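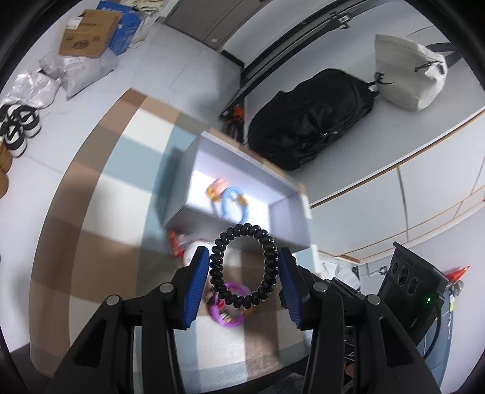

Spiral hair ties vs regular elastics, do they really do less damage?

Posted by marlow_knits, 2022-05-29

My hair is fine and reaches the middle of my back. I have worn plain elastics for years and I keep finding short broken pieces at the crown. My sister swears by the coiled plastic kind. I bought a pack of Tranuvard ones, and after a week they are stretched out and leave a dent anyway. Is there any point in sticking with them?

Reply from tenpinter

I switched in November and I get less breakage. Wear it lower and looser than you would an elastic. If you wrap it three times you are pulling just as hard as before.

Reply from gravelbike_jo

I disagree. They slide out of fine hair, so you end up redoing the ponytail all day. A soft fabric scrunchie stays put better for me. I run in one and it holds for the whole route.

Reply from marlow_knits

Mine slides too. I hadn't thought of that as part of the problem. What about the stretching? Can you get them back to size?

Reply from tenpinter

Put it in a bowl of hot water for 2 minutes and it shrinks. Take it out with a spoon. It won't be exactly like new but it will be close. I do all of mine at once and then leave them to dry on a towel.

Reply from oldporchlight

Hot water did nothing for my Somasstead ones. They went cloudy and stayed loose. I think it depends on the plastic. Try one before you do the whole pack.

The other thing is where you keep them. Mine used to be all over the house. Now everything like that goes in one box on the table and I sort it when it gets full.
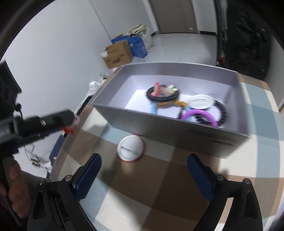
Odds and ends in the box, tablecloth underneath

Reply from gravelbike_jo

I keep mine on the shower caddy. Same result with less sorting.

Reply from pc_harrow

Has anyone looked at how they handle the hair before it goes up? I used to tie mine wet every morning and blamed the elastic. I stopped doing that and most of the short bits at the crown grew out. I still use the cheap elastics, 40 to a card.

Reply from marlow_knits

I do tie it up wet, before work. I'll try drying it first for a month and put one coil in hot water to see what it does.

Reply from oldporchlight

Change one thing at a time or you won't know which one helped.

Reply from tenpinter

I'd still go with the coils for sleeping. A loose one on top of the head, no dent by morning. Scrunchies fall off me at night.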